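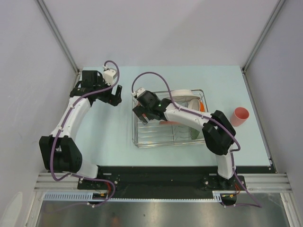 Minutes of the Users' Meeting, Dishes and Drying Rack

Place: Kuhlmann building, second floor
Start: 4:15 p.m.
Chair: Ermanno Caruso
Present: two persons from Jirow, three persons from Raltumach, the chair
Excused: Brasex (sent their remarks in writing)

1. Minutes of the last meeting
Accepted with one correction. In point 4 it must say "plates" and not "places".

2. The wire rack
Raltumach asked if the rack can stay on the light blue table also overnight. Jirow would prefer to put it in the cupboard each evening, so that the surface can be wiped in one go. After a discussion of 15 minutes it was agreed that the rack stays on the table and is lifted for wiping once in the day, before lunch. The person who wipes puts it back.
Brasex wrote that the rack should get a tray under it. The chair will ask for a price. Decision at the next meeting.

3. Which pieces belong to everybody
There was again confusion about this point. Jirow believed that the orange-red mug was a private one and for this reason they did not use it or wash it. It was clarified that the mug, the pale pinkish bowl and the large plate in pink and cream are common pieces, the same as the rack. Private cups must have a name on the bottom and are kept on the shelf of the own firm.
One person proposed to buy only white dishes in the future. The others like the colors – a piece is faster to find when it has its own color – and the proposal was withdrawn.
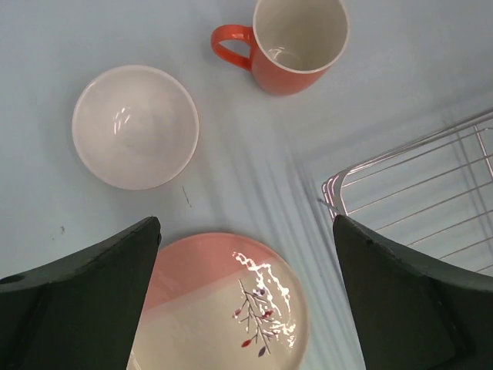
The bowl has a thin rim, and for this reason it was asked that nobody stacks it under the plate. Bowls go in the rack with the opening down. Mugs also, with the handle to the outside. Plates stand in the rack and do not lie on each other. Jirow will write these rules on a card in large letters and hang it near the sink.

4. Washing times
The present rule is that everyone washes his own dishes within 40 minutes after the meal. Raltumach finds this too strict for days with visitors. New rule: the same time applies, but after a lunch with visitors the host firm has until the end of the working day. The common pieces are to be dried by hand when the rack is full.

5. Money
The common account stands at 3,068 euros after the repair of the faucet. Approved: a second drying cloth for each firm, and new sponges. Not approved: a dishwasher. Raltumach asked to note that they voted in favor.

6. Other business
The chair reminded that the cupboard door on the left side must be closed slowly until the hinge is changed. The new hinge is ordered.
Brasex asked in their letter who has taken the small bread knife. No one present knew. Please look in your offices.

Tasks
Tray for the rack, price: Ermanno Caruso
Card with the rules: Jirow
Cloths and sponges: Raltumach
Answer to Brasex about the knife: Ermanno Caruso

The next meeting is in April, same room. Points for the agenda please to the chair five days before.
End: 5:20 p.m.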